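Home Shop Automation > Builds in Progress > Hand-held grippers for cloth folding (pair build)

ribbedbelt
Joined: January
Posts: 278

OK so the second gripper is finally together and I am way too happy about it. For anyone new to the thread, I'm building two matching grippers you hold by hand, one per side, each with a camera on it. I fold cloth with them, record everything, and later the recordings go to the arm I'm building from the old Billstead plans. Linkage is the Nerkon pattern from page 2, with my own fingertips.

Tonight I got both of them closing on the same piece of fabric without the jaws fighting each other. First time! I did a little dance in the shop.

Questions for the crowd:
How thin are you all going on the fingertips?
Is anybody recording faster than 30 frames a second, and is it worth the disk space?

pivotpin_pete
Posts: 3000

Congrats on number two! Mine sat half built for a whole winter, so you're ahead of me.

Fingertips: thinner than you think. I started with fat rubber pads and they'd push a fold away before they could get under it. Went down to a slim tip with one strip of grip tape and it was night and day.

Not sold on the hand-held approach for cloth, though. Your wrists do a hundred tiny things the arm can't copy. I'd drive the arm directly with a leader arm and skip the grippers.

selavlow_fan
Posts: 403

Gotta disagree with pete. I did the leader arm thing on my Selavlow build and it took me all evening to get a dozen usable folds. By hand I can do 300 in a weekend and still have dinner with my family. Yes, some of the motions are no good for the arm. You throw those out. You still end up with way more.

Stay at 30 for now, you can always go up later.

pivotpin_pete

A dozen good ones you can replay beats a big pile you have to sort. But sure, it's a hobby, do what's fun :)

Kushwaha_shop

Both of you are right for different arms lol. If the arm has a decent wrist, go hand-held. If it's a cheap one with a stiff wrist, pete's way will save you some swearing.

@ribbedbelt what are you using under the cloth? On my bare bench everything slid. Post a shot from the gripper camera if you can, I want to see how much of the view the jaws take up.

ribbedbelt

Ribbed mat! Best change I've made so far. Fingers can get under an edge much easier than on the flat board I had before. From the bottom gripper's camera:

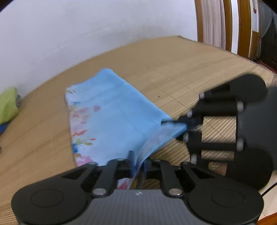
I'm sticking with hand-held for now, pete, but I did take your advice on the tips and slimmed them down again. Picking up a single layer is still the hard part. If I come in too steep I get two layers or a fistful, and if I come in flat the lower finger skates right over the edge. Next thing I want to try is a slight bevel on the lower tip only.

Also going to slow my hands down. I move way faster than the arm ever will.

selavlow_fan

Bevel works, but do both tips. You'll flip the gripper over without thinking and then the wrong one is on the bottom.

pivotpin_pete

Seconding the bevel on both. And slow down even more than feels right, then slow down again. Blurry frames were half of what I threw away.

ribbedbelt

Both it is. Printing a set now, will report back once I've run a few shirts through.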